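Notes and files from the June open day at Marnero, where I ran the tidy-up table with Morag Moncrieff. If you came along and scribbled down the address of this folder from our poster, hello! If you didn't, the short version is that we had an arm moving dishes and fruit between a tabletop and a dish rack all afternoon, with people wandering past and asking it to hurry up.

## What's in the folder

- `runs/` - one subfolder per run, with joint positions, gripper opening and the fixed camera's pictures
- `prompts.csv` - what we typed in for each run, typos and all
- `visitors.md` - questions people asked that I couldn't answer on the spot
- `suster/` - the settings we had loaded on the day

The whole lot comes to 3,625 pictures over 19 runs. I threw away the warm-up before the doors opened, which was mostly me driving the arm about by hand and muttering.

## How the table worked

Suster is our name for the bit of code that picks the next move. Moriarty is the laptop it runs on (I didn't name it, please write to Morag). Dishes go in the rack or come out of it, and the fruit is there to be picked up, moved along or left well alone, depending on the prompt. Children asked for the pomegranate again and again, so it crops up in far more prompts than we'd planned.

We let visitors choose the starting layout, within reach of the arm. That means positions are all over the shop, and I'd call it the best thing about this set if you want something messier than our usual bench recordings.

## Things to watch out for

Fast moves come out blurred. I've left those pictures in, and if you only want still ones, filter on the speed column - anything under 3 in our units is fine.

Run 7 starts late as I forgot to press record. Run 12 has two prompts, as somebody changed their mind halfway through and I rather liked their second idea.

The clock on Moriarty was an hour out until lunch. Times in `prompts.csv` have been put right, the ones in the subfolder names haven't. Sorry!

## Using it

Have a go with whatever you like. The loader is `illetti.py`, borrowed from our older Illetti project, and it'll grumble about a missing calibration file - you can ignore that. It reads 1,200 pictures at a time, so turn that down if your machine is short of memory.

Questions to me or Morag through the issues page. We're both slow in the summer.

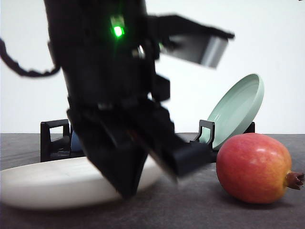

*Gripper on the move between the white dish and the pomegranate, green dish in the rack behind.*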